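**Jorov opens orders for two-arm household tidying kit**

DURISVILLE — Jorov began taking orders Tuesday for a two-arm kit aimed at light tidying work in living rooms and bedrooms. The kit, sold under the name Guvley, is priced for small labs, rental-property operators and care facilities that already own a mobile base. A base is not included.

The package consists of two arms, two parallel grippers, a head camera, a controller and the cabling between them. Jorov lists 50 preset routines at launch. They cover placing cushions and pillows, picking up soft items from seats, folding small towels and moving lightweight objects between a table and a basket. Routines that involve liquids, glass or kitchen equipment are excluded from this release and are blocked in the software.

According to the published specification sheet, each arm has a reach of 673 millimeters from the shoulder joint. The grippers use thin fingers that can be swapped with a single screw. Finger force is set in software and can be limited per routine. For upholstery work the default is the lowest of four settings, because the fingers are narrow enough to mark some fabrics at higher force.

The controller draws power from a standard wall outlet or from the base, if the base can supply it. Changing over requires a restart. Start-up from cold takes 90 seconds, most of it spent on joint calibration, and the arms must be clear of furniture during that time. Jorov recommends starting the unit in open floor space and driving it into position afterward.

"Soft goods were the first thing customers asked for and the last thing we got working," said Ynyr Gough, product manager for Guvley. "A box has the same shape every time you see it. A pillow has a different shape each time you touch it."

Gough said the pillow routine uses a side push in place of a pinch grasp whenever the item is already upright. One arm presses on the side of the pillow and the second holds a position above the seat, ready to stop the item from tipping forward. The full pinch grasp is used when the item is lying flat or has to be moved to another seat.

Jorov tested the cushion and pillow routines over 1209 runs before release, Gough said. The company has published the run log, including failures, but has not broken out results by fabric type. The most common fault in the log is a finger slipping on smooth covers. The second is a loss of track when two items of similar color touch each other.

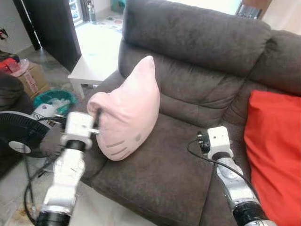
Gayan Bhuiyan, who manages furnished rentals for Zwahlen in Durisville, had a preproduction unit for five weeks. He said the arms coped well with ordinary seating and that the time per item was the main limit. Resetting a living room between tenants took the unit longer than it takes one member of his cleaning staff.

"It gets the pillows where we want them," Bhuiyan said. "I would run it overnight in an empty unit. I would not run it with a crew waiting at the door."

He also reported that routing the gripper cables took several attempts. Too little slack limited wrist rotation, and too much caught on the edge of a low table. Jorov has since added two clips per arm and a diagram showing the correct loop size. Units already shipped to testers will receive the clips at no charge.

Zwahlen has not placed an order. Bhuiyan said the company will decide after the next software update, which is due in December and is expected to add a routine for throw blankets and a shorter calibration sequence.

The kit carries a one-year warranty on the arms and controller. Gripper fingers are treated as wear parts and are not covered. Replacement fingers are sold in pairs, and one spare pair ships in the box. Software updates are included for the warranty period, with a yearly fee after that. Jorov has not announced the fee.

Orders are limited to two kits per customer until the first production batch is filled. Mounting plates are available for three bases at launch, and drawings for the plate pattern can be downloaded by customers who want to make their own.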